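Why I went back to writing letters

I have been meaning to write this post since August, when I came home from the lake with a sunburn and a box of my grandmother's old letters on the passenger seat. The box sat in the hall closet for a good long while (I am a champion at leaving boxes in closets), and then one rainy evening I took the lid off and that was the end of my evening, and of most of the next one too.

She wrote to her sister in Fledport for most of her grown life. There are almost 400 letters in there, and hardly anything happens in any of them! The beans came up. The church supper ran out of rolls. The neighbor's dog got into the henhouse again, and words were exchanged over the fence. I kept waiting to get bored and I never did. By the time I got to the bottom of the box I knew what she paid for stamps, which cousins she couldn't stand, and how she felt about margarine, and I missed her more than I had in years.

So I decided I would try it myself. I picked two people to start with, my aunt and an old college roommate who moved out past Varkano, and I told myself one letter each, every other week, no excuses. The first one took me the whole of a Saturday morning. My handwriting has gone to pieces from all the typing, and I'd forgotten that you can't go back and fix the beginning once you've thought of a better one. I crossed out a great deal. I think I apologized for my penmanship in three separate places.
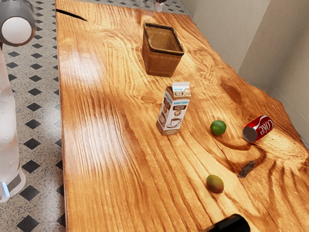
It got easier after that, mostly once I quit saving up news. I used to feel I needed something worth the postage, a trip or a new job or at least a good cold, and so I'd put off writing until I had it. Now I just start with whatever I was doing before I sat down. Last week it was a page and a half on trying to get the kitchen window unstuck, and my aunt wrote back with two pages about her own windows, plus a recipe for pickled beets that I have no intention of making.

And oh, the getting of mail! I had forgotten how nice it is to find a real envelope in with the bills. I don't open them at the mailbox. I bring them in, put the kettle on, feed the cat, and then sit down and read the thing through twice.

If you're thinking of starting, buy a decent pen and cheap paper. I did it the other way around, with fancy cream sheets I was afraid to spoil, and I got a lot more written once I switched to a plain yellow pad. And put the date at the top. My grandmother hardly ever did, and I've spent hours trying to work out which winter the pipes froze.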